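Chapter 14
What the Quote Leaves Out

By the end of this chapter you should be able to read a supplier's quote for a robot arm or a gripper and write down what is missing from it. You should also be able to say no to a demonstration, or at least to leave one without having signed anything.

Start with a case. Heather Rutherford ran the packing side of a small homewares firm, Pleltance, and was told in June that she could have money for automation if she asked for it before the summer shutdown. She had a quote from Hnatiuk for one arm, one gripper and 2 days of setting up. The sales sheet promised 512 picks an hour. She did what most buyers do, which was to multiply that number by the hours in a shift and compare the result with her wage bill. On paper the machine paid for itself before the following spring.

It was Calum Shearer, in maintenance, who asked what was being picked. The sheet didn't say. When they rang up, the answer was a cardboard cube, the same cube every time, set down in the same place. Pleltance sold vases, lamp stands, hooks and candle holders, and hardly any of them had two flat sides facing each other.

This is an old trick and I don't think it is even meant as one. Suppliers test with what works. The buyer is left to find out about everything else, usually after the invoice. So the first rule of planning is dull: make a list of your own awkward objects and ask to see those handled. Tall things that taper, things with a wide foot, things that scratch. If the supplier wants to choose from your list, the supplier has told you something.
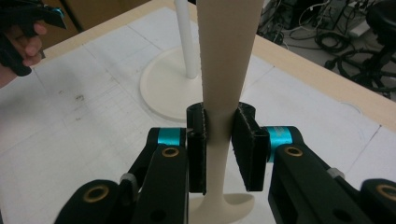

How much should be set aside for spare parts in the first year?

Enough to replace every part that touches the goods, plus whatever the supplier charges for coming out to fit them. Ask for both prices in writing before you order, and don't accept a percentage of the purchase price as a stand-in, as it tells you nothing about how fast the parts wear in your building.

Pads are where the small money goes. A gripping pad is cheap next to an arm and is often left off the quote for that reason, yet it is the part that rubs against the goods all day. Scuffed pads are no scandal. What matters is who notices, who orders the next set and how long the line stands still meanwhile. Rutherford asked Hnatiuk for a delivery time on pads and was given 49 days. She then asked Allero, who had quoted more for the same job, and was told 14. The dearer quote began to look less dear.

Then there is the room. Tables, cable runs, sockets, floor space and somewhere for people to walk are rarely in the price, and the drawing in the brochure never shows a cable. Measure the space with everything plugged in. Section 14.3 gives a form for this, which Venla Ruotsalainen drew up for her own workshop and which is blunter than most.

Last comes staff time. I have yet to read a quote that admits how many hours the customer's own people will spend teaching, clearing jams and waiting on the phone. Put a figure in, even a poor one, and get the supplier to argue it down with evidence.

Before reading on, find an old quote for any machine at your place of work and mark each line that depends on something the supplier hasn't seen. Keep it by you for section 14.1, where we go through the Hnatiuk quote line by line.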